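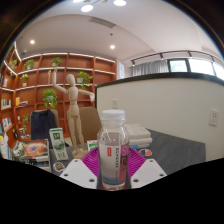

Plastikflasche, weißer Schraubverschluss

27. August 2024
Benedita Carrilho
Lesezeit: 2 Minuten

Nachlass Savchuk, Bänder aus dem Comedy-Keller Clirby. Kiste 6 ist jetzt vollständig gesichtet. Drin lagen überwiegend Kompaktkassetten, dazu zwei Tonbänder ohne Beschriftung auf der Hülle. Auf dem ersten Band ist ein kompletter Abend mit Ansage, vier Nummern und Zugabe. Das zweite bricht mitten in der Telefonnummer ab, danach nur noch Rauschen.

Stand der Liste: 1.612 Einträge, davon 1.257 digitalisiert. Die Signaturen aus dem Mai stimmen bei den Radiomitschnitten noch nicht, da hat jemand Sendedatum und Aufnahmedatum in dieselbe Spalte geschrieben. Ich habe angefangen, das zu trennen, bin aber nur bis Eintrag 402 gekommen.

Azimut am Zirano neu eingestellt, die Höhen kommen jetzt deutlich besser. Die linke Spur ist weiter leiser als die rechte. Kopf gereinigt, kein Unterschied. Vermutlich schon so aufgenommen, bei den Kassetten aus Studerstead war es ja genauso.
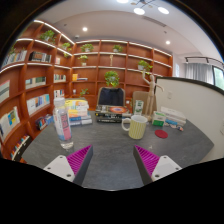 Inhaltlich interessant: die Nummer mit dem Fahrlehrer gibt es in drei Fassungen. In der frühesten fehlt der ganze Schluss, er geht nach dem Satz mit dem Rückspiegel einfach ab, und der Applaus kommt spät. In der zweiten spielt er die Prüferin schon mit, allerdings noch ohne die hohe Stimme. Die dritte entspricht fast wörtlich der Radiofassung. Für das Begleitheft würde ich die zweite nehmen, das Publikum ist gut zu hören und man versteht trotzdem jedes Wort.

Auf Kassette 11, Seite B, redet er nach der Vorstellung mit dem Pianisten über die Gage. Das bleibt vorerst gesperrt, bis die Tochter es gehört hat. In der Liste mit G markiert.

Offen:
- Klebestelle am zweiten Tonband erneuern, vorher nicht noch einmal abspielen
- Leerhüllen nachbestellen
- Name des Pianisten klären, auf der Ansage klingt es nach Lorenz oder Florenz
- Spalte Sendedatum ab 403 weiter bereinigen

Kiste 7 erst anfangen, wenn die Sicherung auf der zweiten Platte durchgelaufen ist.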